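Prondley: The Complete Series (Blu-ray)

Home > Television > Drama > Box Sets

Price: $49
Availability: In stock
Format: Blu-ray, four discs
Label: Flundetti
Edition size: 4000 copies, unnumbered

Overview

Prondley is an eight-part crime drama set in a river town where the only large employer, a paper mill, is about to shut. Nora Zoëga comes home to sell her father's house and finds that the town clerk, an old school friend of hers, has not been seen since a council meeting nine days earlier. The police think he left his wife. Nora has his keys, because he was looking after the house for her, and she starts going through his office at night.

The series was made by Asileck and shown in weekly parts. It has been on and off streaming services ever since, for most of that time in a shortened version that folded the first two episodes into one. This is the first disc release, and the first time the full-length episodes have been available to buy in any form.

All eight episodes are presented as they first aired, with the original opening titles and the original music. The shortened version replaced two songs in the bar scenes of episode three and one over the end of episode six. Those are back. 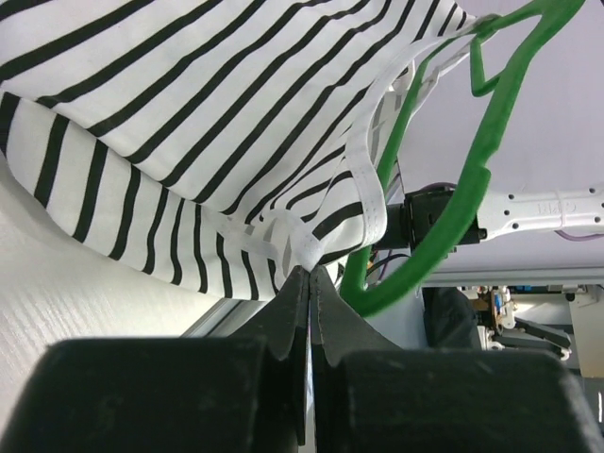

The pace is slow for a crime series. Nobody fires a gun until the fifth episode, and a good part of the second is taken up by a budget hearing that turns out to matter a great deal later on. Viewers who gave up on the streaming cut because they could not follow the business with the bridge contract may want to try again, as most of the explanation was in the scenes that were removed.

Episode list

Disc one
1. Nine Days
2. Any Other Business
Disc two
3. The Low Road
4. Second Shift
Disc three
5. A Friend of the Family
6. What the Clerk Kept
Disc four
7. High Water
8. Motion to Adjourn

Episodes one to seven run just under an hour each. The final episode runs 81 minutes and was split over two weeks in the streaming version. It plays here as a single piece with no recap in the middle.

Picture and sound

The series was shot digitally and finished in high definition. The discs use the same masters that were delivered for broadcast, with the on-screen network graphics left off. No noise reduction or sharpening was added. Night scenes are dark, particularly the ones in the mill in episodes four and seven, and they were dark when the show aired. If your set has a movie or cinema mode, use that.

Sound is 5.1 surround, with a stereo track as the second option. The stereo track is the broadcast mix and has slightly louder dialogue. English subtitles for the deaf and hard of hearing are on every episode and also on the interviews. There are no other subtitle languages.

Aspect ratio is 16:9 throughout.

Extras

Commentary on episodes one, six and eight, with the director and the lead writer. The track on episode six is the most useful of the three. They talk at length about how the council scenes were written from real meeting minutes and which parts had to be toned down because they were not believable.

The Budget Hearing, a short feature on how the long scene in episode two was staged. It was shot in one room over three days with the cast sitting in the same seats throughout.

Deleted scenes. There are six of these, all from the first half of the series. Picture quality varies, and one has unfinished sound. The scene between Nora and her brother on the ferry landing was cut from episode three for length and is referred to later by both characters, so it is worth watching before you go on to disc three.

Original weekly trailers. These contain spoilers. The menu on each disc holds only the trailers for the episodes on that disc.

Booklet, 48 pages, with a new essay on the series, an interview with the production designer, a map of the town as drawn for the writers' room, and full credits for each episode. The essay discusses the ending from its first paragraph.

Packaging

The discs come in a clear case with a card slipcover. The slipcover is part of the first pressing. When those copies are gone, later ones will come in the case alone, and the price will stay the same. We cannot guarantee the condition of slipcovers in the mail, though we do pack box sets in cartons and not in padded envelopes.

Disc four has the last two episodes and most of the extras. The hub in some early cases holds that disc tightly. Press the center down firmly and lift from the edge with the other hand. It should not need to be bent.

Region and playback

Region A only. The set has been tested on standard players and on game consoles with a disc drive. It will not play in a DVD player. If you live outside North America, please check that your player can handle Region A discs before ordering, as opened sets cannot be returned for this reason.

Some older players show a black screen for several seconds before the first menu. Leave it alone and the menu will load. There is no need for a firmware update.

Each disc remembers where you stopped if the player supports it. There is a Play All option, which skips the credits of every episode except the last one on the disc.

Shipping and returns

Orders placed before 2 p.m. leave the same working day. Box sets can be combined with other items at no extra shipping cost. Unopened sets may be returned for a full refund. Opened sets can be exchanged for the same title if a disc is faulty. Tell us which disc and which episode when you write, and we will usually send the single replacement disc without asking for the rest back.

Questions we get about this title

Is this the whole story, or was there meant to be another season? It is the whole story. A second season was talked about and scripts were ordered, but it was not made. The last episode settles what happened to the clerk, who took the money and what Nora does with the house. One smaller matter, to do with the bridge inspector, is left open.

Is it suitable for younger viewers? The series carried a mature rating. There is strong language in every episode, and there are two violent scenes, one in episode five and one in episode eight. There is no nudity.

Will there be a DVD edition? Flundetti has said it has no plans for one.

Does the set come with a digital code? No.

Is it the same as the Prondley soundtrack bundle? No. The bundle has the same four discs along with a CD of the score, and it sold out at the end of September. The CD is still available separately and is listed under Music.

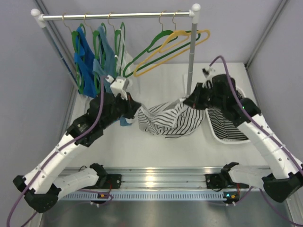 Mehwish Gondal writes that the set was a birthday present to herself and that she watched it in four sittings, one disc at a time. She had only seen the streaming version and says the first two episodes felt like a different show. "You get to know the clerk before everyone starts looking for him. He has a whole scene about parking permits and I liked him by the end of it, and in the short version he is just a photo on a desk." She found the commentary on episode one dry and stopped it halfway. The one on episode eight she played twice. Her one complaint is the trailers, which start by themselves if the disc is left on the extras menu for too long, and she had the end of High Water spoiled that way. She gives the set four stars out of five.

We checked the point about the menu and it is correct. On discs two and three, the extras menu will start the first trailer after a minute or so with no button pressed. Going back to the main menu stops it. Flundetti knows about the fault and intends to fix it on the next pressing, but the discs now in stock all have it.

Another buyer asked whether the ferry landing scene can be watched in its proper place in episode three. It can't. The deleted scenes are kept separate, and there is no branching option. It would fall just after Nora leaves the bar, before the cut to the mill gates.

Related titles

Prondley: Original Score (CD)
The Lock Keeper's Year, Series One (Blu-ray)
Cold Harbor Road: The Complete Series (DVD and Blu-ray)
Ward Nine North (Blu-ray)

Product details

Title: Prondley: The Complete Series
Studio: Asileck
Label: Flundetti
Discs: Four
Region: A
Language: English
Subtitles: English SDH
Sound: 5.1 surround, stereo
Rating: Mature audiences
Limit per customer: Two

Add to cart
Add to wish list
Ask about this item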